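Hand tools and storage – September check

Site: Piltier, ground floor
Checked by: Beverley Cosgrove
Sheet: 589

1. Pliers
Jaws meet along their full length: Yes
Pivot moves freely, no side play: Yes
Handle covers secure: Yes
Comment: Pivot was a little stiff. One drop of oil, wiped off afterwards.

2. Screwdrivers
Tips square and free of chips: No
Shafts straight: Yes
Handles free of cracks: Yes
Comment: One of the red and black ones has a rounded tip and slips under load. Do not use it on the Gagnon brackets. Replacement requested from Trillell. The yellow and black ones are fine.

3. Laying out
Tools are put out on the table before each session and checked against the list on the door. Keep the shafts pointing the same way where possible, and leave space between handles so each one can be picked up without dragging its neighbour.

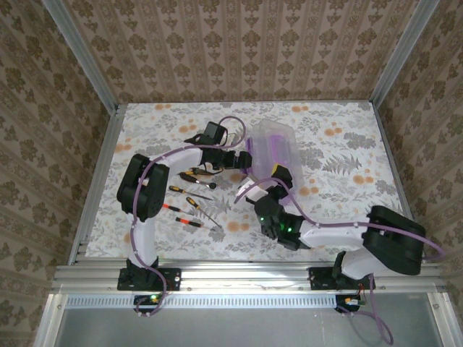 The cloth should lie flat with no folds under the tools. A ridge is enough to set a screwdriver rolling. Shake it out at the end of the day and look for metal filings before it goes in the wash at 60 degrees.

4. Storage box
Base and sides free of splits: Yes
Clean and dry inside: No
Comment: Dust and a few loose screws in the bottom. Emptied and wiped. Heavy items go in first, pliers at one end – not on top of the screwdrivers.

5. Records
Tool list up to date: No
Comment: The list still shows the old Pluno set, which was withdrawn. Line 63 to be struck out and the list reprinted.

Actions
Replace worn screwdriver – open
Reprint tool list – open
Oil pliers – done

Next check due before the Trillell order is unpacked.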